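Chapter 6
When the Hand Won't Let Go: Grip Faults and Stale Signals

Every field has its founding embarrassment. Bridge builders have wobbling spans, chemists have missing eyebrows, and people who make robots pick things up have fruit.

The fruit that concerns us was a peach, and it met its end in Boltville, in a trial run by a small firm called Praltside. The task was to clear a household table after a delivery had been unpacked: lift the fruit, set it in a bowl, put the packaging in a bag. The arm had done the job 106 times on a bench in the workshop. On its first day in a real dining room it picked up a peach in a foam net, closed its fingers, and went on closing them. The log shows a steady climb in motor current and no complaint from the software, which believed throughout that it was holding nothing.

Kulsoom Sial, the engineer who wrote the fault report, gave the cause one line: "The hand was waiting for a number that had stopped arriving." The force sensor's cable had worked loose. The controller, finding no new reading, politely reused the last one — a zero, recorded while the fingers were still open. Zero force means no contact, and no contact means keep closing. Each part did what it had been told. The peach was not consulted.

We will call this a stale-signal fault, and you will meet it again in Chapter 19 wearing a different hat. It is dangerous because it looks like calm. A broken sensor that shouts nonsense gets noticed. One that repeats its last sensible remark can go on for months.
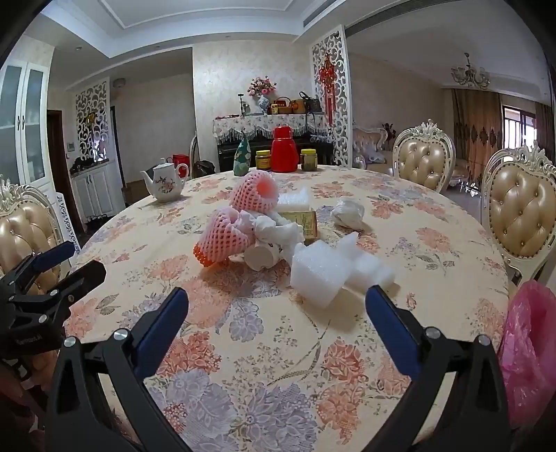
Soft packaging makes matters worse. Foam nets squash before the thing inside them does, so the force rises late and then all at once. A controller tuned on bare fruit expects a gentle slope and gets a cliff. Praltside's first fix was to lower the speed, which gave the peach's successor a longer afternoon and the same ending. The second fix was to stamp every reading with a time and stop the hand if the stamp was too old. That one worked, and the test rig has since made roughly 3000 grips without making juice.

In this chapter we take the fault apart in order. Section 6.1 covers what a force reading is and how old it may be before you stop trusting it. Section 6.2 deals with current limits, the crude backstop that should have caught the peach and had been switched off for a demonstration. Section 6.3 asks what a hand should do once it knows something is wrong. Opening is the obvious answer, until you picture it holding a full teapot.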